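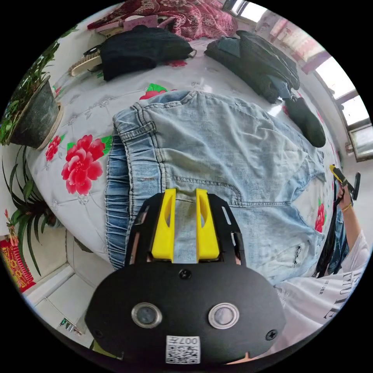 *Light blue jeans with a gathered waist, on the flowered bedspread.*

# Flimdale Bedroom Clothes

12 shares · 4 comments

This folder is about clothes on a bed and the folding of them. It belongs to the Zarei household collection, together with the kitchen folder and the hallway folder, which have their own cards. Please read this card before you use the pictures, the labels have some habits that I explain below.

## What is inside

There are 16 groups of pictures. One group is one garment, or one pair of garments when they are folded together. Trousers are the biggest part, and of the trousers most are denim. The full folder needs nearly 50 GB on disk. A small version with 70 pictures is in `preview/` and it is enough if you only want to see how the labels look.

## The labels

Every group has a text file with these fields:

- `garment`: the everyday word, such as jeans, jacket, sock
- `color`: one or two words. We write "light blue" and "dark blue" for denim and do not use shop names for the shades
- `side_up`: front, back, or unclear
- `waist`: left, right, near, far. It means the direction seen from the camera
- `marks`: rips, fading, worn places
- `around`: other things on the bed or next to it

The field `side_up` was the most difficult. For jeans we look for the back pockets. If a patch pocket is visible, we write "back", also when the waistband is turned a little. 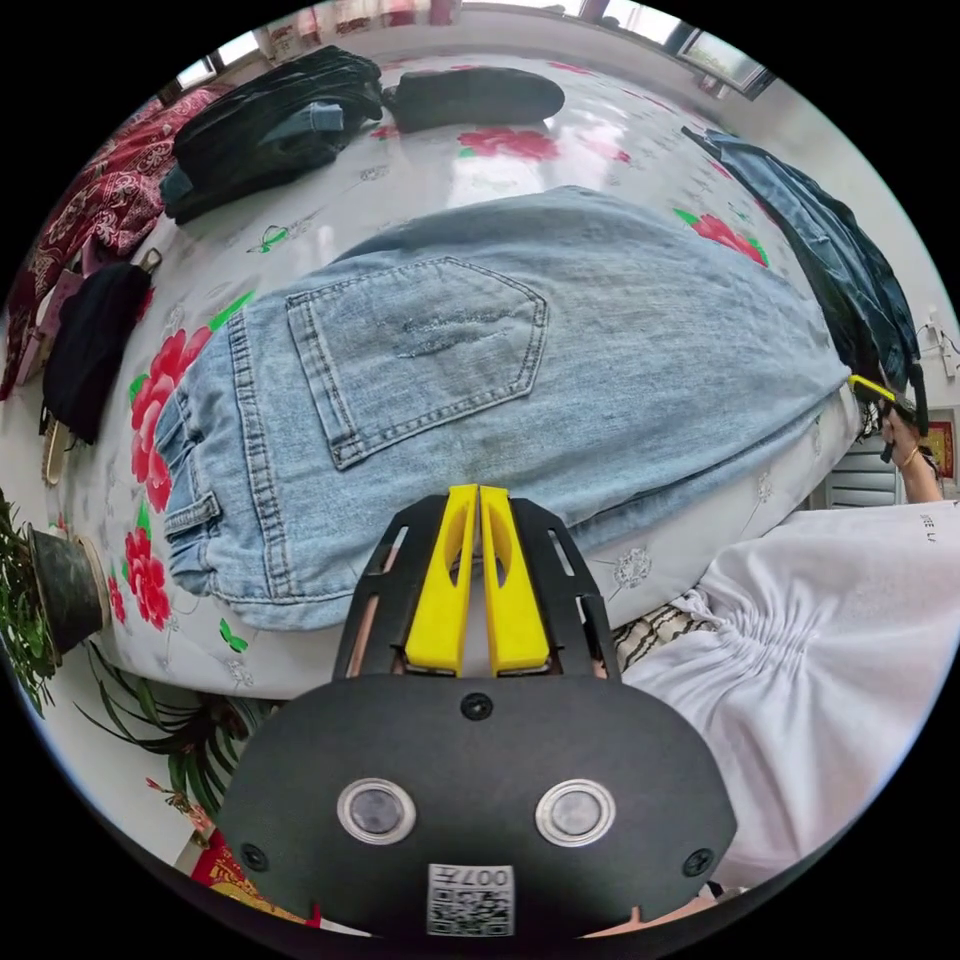 *Jeans with the back up and the waist to the left. Label: `side_up: back`, `waist: left`.*

In `marks` we do not separate fading made by the factory from fading made by use. A worn line on a pocket and whiskering on the leg are both written as `faded`. A small rip with frayed threads is `rip_small`.

## The bed and the things around it

The bedding is printed with big red flowers and green leaves on white. It is a busy background, and a simple color threshold will catch the flowers together with red clothes. For blue denim it works quite well.

Other clothes stay on the far side of the bed, folded or in a heap. They are listed in `around` but have no outline. The potted plants near the bed are written only as `plant`, without a species. The red patterned blanket is always `blanket`, also when it is bunched up.

## Known problems

- In 3 groups the words "left" and "right" were exchanged in `waist`. Corrected in the version of Nov 20, 2025.
- Black garments lying on each other have sometimes one label for two pieces.
- "Jacket" and "shirt" are not used the same way in the older groups. The Tronton word list has only "top" for both, so if you convert to it you will not notice.
- Socks are sometimes missing from `around`.

## Conversion

The script `to_tronton.py` changes our words to the Tronton list. For Zorow there is no script yet, I hope to add it in December. The field `marks` is lost in the conversion, so keep the original text files.

## Corrections

If you find a wrong label, please write the group number and the field name, and what you think is correct. One message for several groups is fine.

4 comments · Share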